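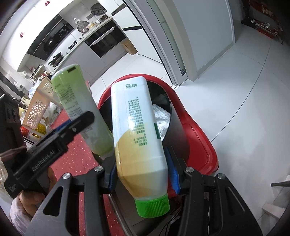

Verby Opens Sign-Up for Kitchen Bottle Clear-Out in Vistham

VISTHAM, Mar 6, 2026 – Household sorting service Verby is taking sign-ups for its spring Bottle Clear-Out, a free program that helps residents go through the plastic bottles in their kitchens and decide which ones to keep, empty or throw out.

The program runs through the end of May and is open to 1000 households in Vistham and the neighboring town of Bukildale. Each household gets a printed sorting sheet, a roll of bin liners and one home visit lasting up to 2 hours.

"Most kitchens have a shelf or a corner where bottles pile up," said Radka Berisha, program manager at Verby. "Drinks, dish soap, cooking oil, cleaning products. People keep them because there is a little left in the bottom. We go through them one at a time, and the resident makes the call."

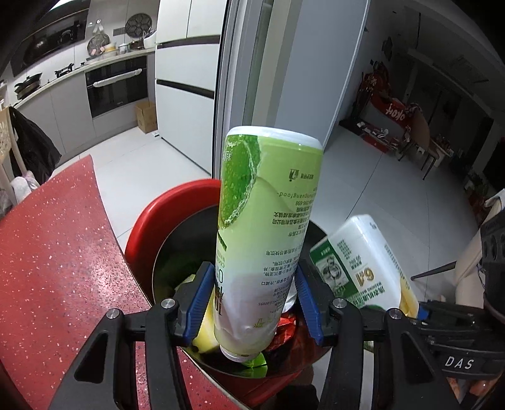 A coconut water bottle is held upside down over a red trash bin during a kitchen clear-out.

Verby asks residents to follow these steps before a visit:

Bring drink bottles and cleaning product bottles to the counter in separate groups.
Read the label on each cleaning product and follow any disposal directions printed there.
Do not mix leftover cleaning products in one container.
Put a fresh liner in the kitchen bin.

Bottles that can be recycled locally are set aside by the resident and taken to the drop-off point on Chauvin Street. The drop-off point accepts rinsed bottles with the caps on. It does not take glass or aerosol cans.

Verby ran a smaller version of the program last year in 8 apartment buildings. Residents sorted 2000 bottles in that round, according to the company's own records.

"I had three bottles of the same detergent and didn't know it," said Brodie Partington, a Bukildale resident who took part. "The visit was short and I got my counter back."

Sign-up forms are available at the Verby office and at the Vistham public library. Visits are scheduled in the order forms are received. Renters and homeowners are both eligible.

Media contact: Tegan Stubbs, Verby press office, Vistham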